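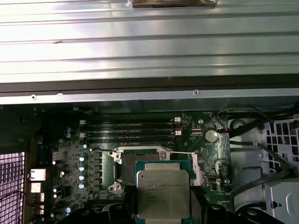
Gifty Gbeho asked after the last update whether we still need the second arm this year, or whether the money would do more good in spare grippers and sockets. We have gone over the budget again and our answer is spares first.

Work on the bench in August was processor placement: a Xeon held in the gripper over an open socket, with the load frame up. This is the step that decides what we buy. A bent pin means a new motherboard, and the Jurnura line has 38 boards set aside for the whole project.

Spending to date
Fingertip sets, Hosturine: 11 ordered, all delivered.
Used workstations, Fendholm: 11 bought, no more planned.
Bench hours booked: 252.

We ask to move the second arm to next year's request and put part of that line into boards and wrist cameras. Elīna Dzene has the two quotes - the Ametepe one is lower but leaves out shipping. We need a decision before the Fendholm price runs out at the end of the month.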